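Share 14 | Comments 3

What Stays on the Table: Our Report on a Shared Fruit Spot

Student project report, Home and Everyday Design, spring term

When our group started in May, the plan was to study how households store fresh fruit, and we had in mind something rather grand with refrigerators and cupboards and shelf liners. We dropped most of that within a week. The kitchen we were given to work in, on the ground floor of the Hurura student residence, has one long-suffering table that everybody passes on the way to somewhere else, and we got more and more interested in what ended up on it and how long it stayed there.

So our question became a smaller one. If fruit sits out on a table where people can see it, does more of it get eaten than if it is put away? We also wanted to know what sort of surface and arrangement made people reach for it, and (this was added later, after a lively discussion) whether a cheerful tablecloth made any difference at all.

We had a budget of 2,000 for fruit and small supplies and asked for 3,000, so you can imagine there was some careful shopping. Most of it came from Zerouali, the little grocery on the corner, where they were very kind about letting us pick out single pieces. The vinyl tablecloth came from Tarero. We chose it over a plain one, partly for the price and partly because it is covered in food pictures — desserts, citrus halves, a cake or tart with berries on it — with pink gingham squares in between, and it made all of us a little hungry.
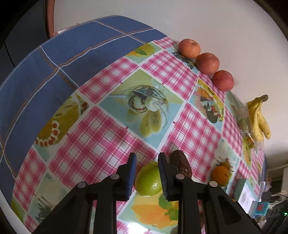

The first arrangement was everything together in a bowl in the middle. It looked lovely, and people admired it and walked on by. In the second we took the bowl away and set things out loosely on the cloth, close to the side where residents come in. That worked much better for apples, which went quickly, and hardly at all for limes, which people told us they would only use if they were already cooking something. We should have thought of that before buying so many!

As for the cloth, we tried two days with it and two without, which is too short a time to say anything firm. Residents did mention it often in their notes, mostly fondly. One wrote that the ice cream on it made her want a banana, and we have decided to count that as a success. It also wipes clean in a moment, though juice can hide in the busy pattern, so you have to look twice.

If we did this again, we would run each arrangement for 3 weeks, leave the limes out of the main count, and put a small knife and board nearby, which residents asked for more than anything else. The cloth has stayed in the kitchen at their request.

Related projects
Skinero: Labels for a Shared Refrigerator
Where Do the Mugs Go?
A Better Drawer for Dish Towels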